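Unit 3: Daylight and Glazing in Service Rooms
Handout to accompany the second lecture

Read this before the tutorial. You will need it for the worksheet on window placement, and the terms defined in the first section will be used without further explanation from here on.

Terms

Glazed area is the area of glass only, measured inside the sash or frame. It is smaller than the window opening, and students regularly mix the two up. On an older multi-pane window the glazing bars can take out a surprising share of the opening, so measure the panes and add them together.

Sill height is taken from finished floor level to the top of the internal sill. Head height is taken from the same floor level to the underside of the head.

Daylight factor is the illuminance at a point indoors divided by the illuminance outdoors under an overcast sky at the same moment, given as a percentage. It says nothing about direct sun. A room can have a good daylight factor and still be unpleasant at four in the afternoon in summer.

Service rooms

By service rooms we mean laundries, pantries, mud rooms, sculleries and similar spaces. They are usually drawn last. In many houses they get whatever piece of external wall is left over after the kitchen and living areas have been planned, and the window is sized to suit the leftover wall.

This is a pity, as the tasks done in a laundry are fairly demanding visually. Checking a collar for a stain, matching dark socks and reading a care label all need decent light at bench level, and good colour rendering matters more here than in a hallway. Daylight does this well. A single ceiling fitting in the centre of the room does it badly, because the person standing at the bench puts their own shadow on the work.

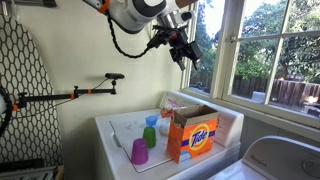

Fig. 1. Laundry area beside a large multi-pane window.

Wall colour affects the result more than students expect. Light that enters at a window reaches the back of a small room mostly by reflection, so a pale wall next to the opening works almost as a second source. Cream and off-white paints generally reflect well over half of the light that falls on them. A deep green or charcoal wall in the same position reflects very little, and the far end of the room will need artificial light for most of the day.

Case study: the Trenitz terrace

The Trenitz terrace is a row of 9 narrow houses, each with a laundry at the rear. The original windows were tall, with small panes, and faced south. When the row was upgraded, the first proposal replaced them with low, wide units in order to fit cupboards above. The glazed area stayed nearly the same.

The drawings were tested before work began. Lowering the head height cut the light reaching the inner wall, even though the bench directly under the glass was barely affected. The final scheme kept the original head height and moved the cupboards to the side wall. Remember the general rule: for equal glazed area, a higher head sends daylight deeper into the room.

Compare this with the Skodotstead units covered in the last lecture, where the laundries have no external wall at all and borrow light through a glazed panel from the stair. Borrowed light is permitted in many cases but it is weak, and you should treat it as a supplement.

Heat and moisture

Large windows in laundries bring two problems. The first is condensation. Warm, damp air meets cold glass, and water collects on the lower panes and the sill. Timber sills should be sloped and well sealed. Extraction should be ducted to the outside – never into the roof space.

The second is summer heat gain on west-facing glass. External shading is more effective than blinds, which stop the sun only after it has passed through the glass.

Worksheet

Use the plan of the Tipoki house. The laundry window has an opening width of 519 mm per sash and the glazing bars are 28 mm wide. Calculate the glazed area, then sketch a section showing sill and head heights. Note your assumed wall finish beside the section.

Worksheets are due 26th January.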